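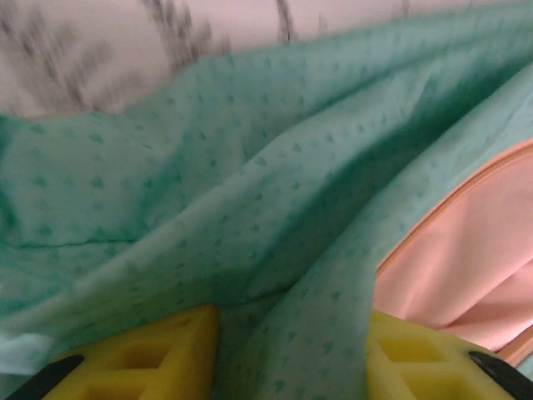
Cell 2, cloth handling: monthly inspection checklist with comments

Site: Wivemdale workshop
Cell name on the door: Morsy
Checklist revision: August
Filled in by: the technician on shift. Write in block letters please, the last sheet was difficult to read.

How to use this sheet

Mark every line with OK, REPAIR or WATCH. WATCH means the part can stay in work until the next inspection, but the person of the next shift must know about it. If you mark REPAIR in part A, the cell stays off until the line is signed again.

Part A. Before you enter the cell

A1. Emergency stop at the door. Press it, try to start the arm from the panel, release it.
Result: OK
Comment: The button turns a little hard when it is released. It was the same in the last month.

A2. Emergency stop on the hand panel.
Result: OK

A3. Door switch. Open the door with the arm in slow mode. The arm must stop and must not start again when the door is closed.
Result: OK
Comment: I tested it two times, the second time with the door opened only by a hand width. Stopped both times.

A4. Lockout tag on the main switch before any hand goes near the fingers.
Result: OK
Comment: The tag was in the drawer and not on its hook. I put it back on the hook. Please leave it there.

Part B. Gripper fingers and pads

B1. Yellow pads, surface. Look into the cells of both pads, use the hand lamp. Walls between the cells must be whole.
Result: left OK, right WATCH
Comment: On the right pad one wall near the tip has started to tear. It is short and does not go to the next cell. I made a small pen mark at its end, so that the next person can see if it has grown.

B2. Yellow pads, seating. Push each pad sideways with the thumb. It must not move on the black finger.
Result: OK

B3. Lint in the pad cells. Clean with the soft brush first, then with the vacuum at low power. Do not use compressed air inside the cell.
Result: OK after cleaning
Comment: Much lint, more than I expected. I think it comes from the fluffy towels and not from the thin cloths. The old instruction said to wash the pads in warm water, but then they must dry a whole night, and the brush does the work good enough.

B4. Finger alignment. Close the fingers without cloth at lowest force. The pads must meet over the full width.
Result: OK

B5. Finger screws. Check the paint line on each screw head. Tighten only if the line is broken.
Result: REPAIR, done
Comment: One line broken on the left finger. Tightened, old paint removed, new line made. Please look at this screw first at the next inspection.

B6. Sharp edges on the black finger parts. Pull a scrap of thin cloth along every edge. It must not catch.
Result: OK
Comment: For this test use the thin dotted cloth, please. Thick cotton goes over a small burr and you feel nothing.

Part C. Wrist camera and cable

C1. Lens clean. Wipe with the dry lens cloth only.
Result: OK

C2. Both pads must be in the camera view at the bottom, left and right, when the fingers are open for a grasp.
Result: OK
Comment: If only one pad can be seen, the camera bracket has turned. Do not correct it by software.

C3. Cable from the wrist to the arm. Move the wrist by the slow program to both end positions and watch the loop.
Result: WATCH
Comment: The sleeve is rubbed shiny where it touches the clamp, but it is not open. A new sleeve from Trultar is ordered, our part list number 201. Until it arrives I have moved the clamp by 12 mm.

Part D. Grasp test with cloth

D1. Put two cloths on the table in a loose heap, different colors. Run the pick program at slow speed. Stay outside the door.
Result: OK

D2. The fingers must take a fold of the upper cloth and must not press on the table.
Result: OK
Comment: Watch the force value on the panel when the fingers go down. A short peak is normal with a thick heap. If it stays high, stop the arm and do the height calibration again.

D3. Look at the cloth after the test. No pulled threads, no yellow marks.
Result: OK
Comment: Pay attention to seams and piping, there the damage comes first. The dots on a patterned cloth can look like small holes, so hold it against the lamp before you write REPAIR.

D4. Release. The cloth must fall when the fingers open and must not hang on a pad.
Result: OK, see comment
Comment: In the first try a corner was hanging on the right pad, probably at the torn wall from B1. After this it did not happen again. Limit for this test is 95 percent clean releases over the full test program. If it goes under, the pad must be changed even when B1 says WATCH.

Part E. Closing

E1. Tools counted and back in the Jakska case.
Result: OK

E2. Lockout tag removed by the same person who placed it.
Result: OK

E3. Open points copied to the board beside the panel.
Result: OK
Comment: Open are B1 (right pad) and C3 (cable sleeve). We have one spare pad left, so order a pair before the next inspection.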